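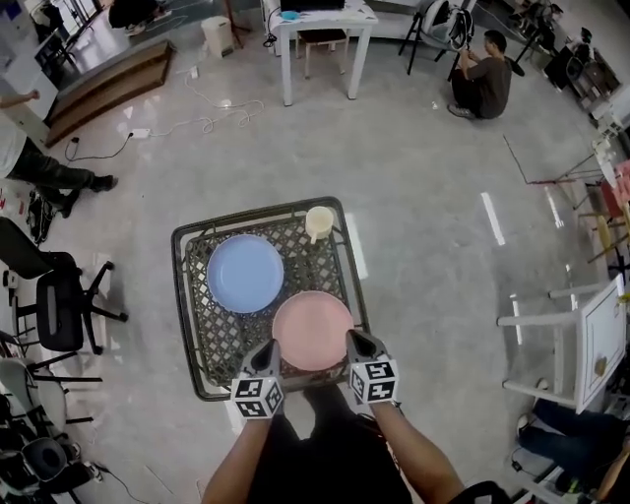

Hưng Vương
March

1/ Changed how we cook rice for the sushi counter at Canedside. Posting the process because two other kitchens asked. Short version: smaller batches, less vinegar, and a different holding setup.

2/ Old method was one big batch at 3 p.m. for the whole dinner service. By 8 the grains at the bottom of the holding tub were compacted and the ones near the lid had a skin. Nigiri made from the top and the bottom of the same tub did not eat the same.

3/ New method is 2000 g of dry rice per batch, weighed, never scooped. First batch goes on at 3:30, second when the first tub is half gone. On a slow night there is no second batch and we close the counter with very little left over.

4/ Washing: cold water, swirl, drain, repeat until the water is cloudy but you can see your fingers through it. Chasing perfectly clear water broke too many grains. Drain in a sieve for 16 minutes. Set a timer. Cooks always think it has been longer than it has.

5/ Water is by weight too. We start new-crop rice at 1:1 and older rice slightly higher, then adjust after the first batch from each bag. The number goes on tape on the bag. If there is no tape, nobody cooks from that bag until there is.

6/ Seasoning. We were using a mix that leaned sweet, mostly to match the bottled sauce on the rolls. Dropped the sugar by a quarter and the vinegar by a little less. Salt unchanged. The rolls did not suffer. The plain fish got noticeably better, mackerel most of all.

7/ Pour the seasoning over the paddle while the rice is still steaming, cut sideways, turn, cut again. Fan only after the liquid is absorbed. Fanning early leaves you with a shiny outside and a wet middle.

8/ Holding is where most of the quality went missing. Insulated tub, damp cloth folded under the lid, target is body temperature at the point of shaping. The cloth gets wrung hard. A dripping cloth puts a ring of mush around the edge.

9/ Food safety, for anyone copying this: we check the pH of each batch against our written plan and log it. If you cut the vinegar, you have to check again. Do not take my ratio and assume it clears your local code. Call your inspector first.

10/ Someone asked about suppliers. Rice comes through Tukow, medium grain, whatever crop they have that month. Vinegar is from Bido. I have no arrangement with either. Nori we are still testing and I don't have an opinion worth posting.

11/ Mai, across the street from us, does a hot-held version for their bowls and it works fine for that. Bowls forgive a lot. A hand roll does too, if it gets eaten within a minute. Nigiri does not.

12/ Cost: labor went up slightly for the second wash and cook — call it one extra task for the prep cook on busy nights. Waste went down enough that the food cost line didn't move.

13/ Next thing to fix is portion size. Three people shape at the counter and their nigiri run from small to very large. Going to put a scale at each station for a few weeks. Will post the weights when I have them.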